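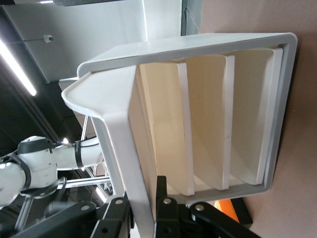

Catalogue import, Gorincombe branch. Casska export says 2,723 book records, Staro only shows 2,644. Slips for the missing ones will go in the white tray with the dividers, please dont reshuffle. Mostly local history, second editions.

Step 1. Re-ran import in batches of 40. Same total.

Step 2. Checked the Lacerda series by hand. 38 titles dropped, all with a blank edition field. Filled in one, re-imported, it apeared. 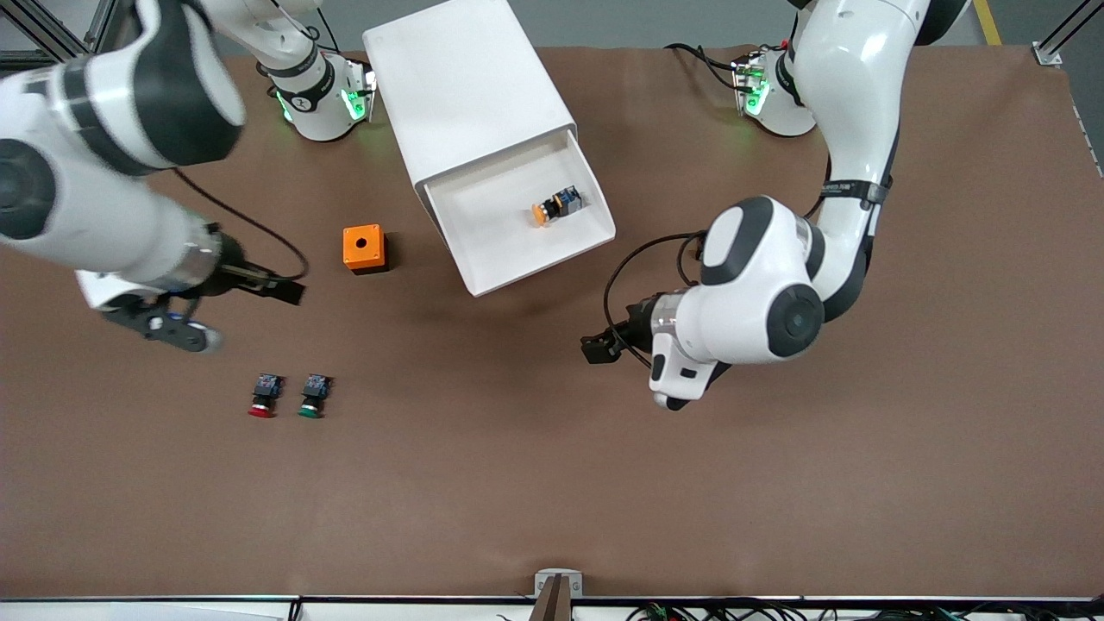 Step 3. Fill the rest, run again overnight. Ticket stays open.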